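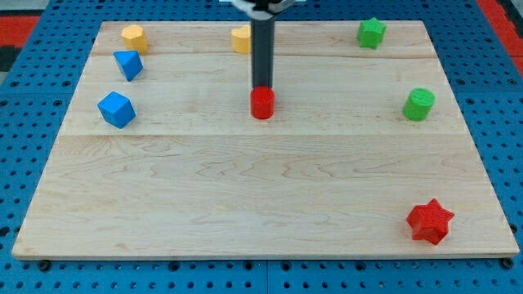 *Bauklötze auf dem Ahornbrett, unter dem Arm der rote Zylinder*

Die **Robotik-AG Felau** ist eine Schülerarbeitsgemeinschaft, die sich der Frage widmet, wie ein Roboterarm Bauklötze sortiert. Kleinkinder haben das Problem gelöst, legen ihre Methode aber nicht offen.

## Geschichte

Gegründet wurde die AG von der Physiklehrerin Fadime Bayram, nachdem der Töpferkurs mangels Anmeldungen entfallen war. Der Etat des ersten Jahres betrug 921 Euro, zuzüglich eines Restpostens Ton. Der erste Arm, *Dosura*, beherrschte nach übereinstimmender Darstellung der Mitglieder genau eine Bewegung, und zwar nach unten. Sein Nachfolger *Vadus* kann auch wieder hoch. Er wurde im Juni in Betrieb genommen und ist mit kurzen Unterbrechungen in Betrieb geblieben.

## Aufgabe

Gearbeitet wird mit acht Klötzen in Rot, Grün, Gelb und Blau, zwei je Farbe. Zu den Formen gehören Zylinder, Würfel, Stern, Dreiecks- und Sechskantprisma. Der Arm soll einen genannten Klotz aufnehmen und an anderer Stelle absetzen, möglichst aufrecht. Der Zylinder gilt als Anfängerstück. Beim Stern gehen die Meinungen über den richtigen Griffpunkt auseinander; die AG kennt hierzu zwei Lager, die beim Pizzaessen getrennt sitzen.

Jeder Versuch wird protokolliert. Mit Stand vom 28.11.2024 verzeichnet das Logbuch 3.831 Versuche, darunter rund 2.000, in deren Bemerkungsspalte lediglich »fast« steht.

## Goodall-Pokal

Einmal im Jahr tritt die AG beim Goodall-Pokal an, einem regionalen Wettbewerb, bei dem höchstens 50 Punkte vergeben werden. Abzüge gibt es für umgestoßene Klötze, Zeitüberschreitung und lautes Zureden. Bei der ersten Teilnahme erhielt Felau den Sonderpreis für Dokumentation, den die Jury in jenem Jahr neu geschaffen hatte.

## Siehe auch

- Greifplanung
- Liste der Arbeitsgemeinschaften in Felau
- Töpfern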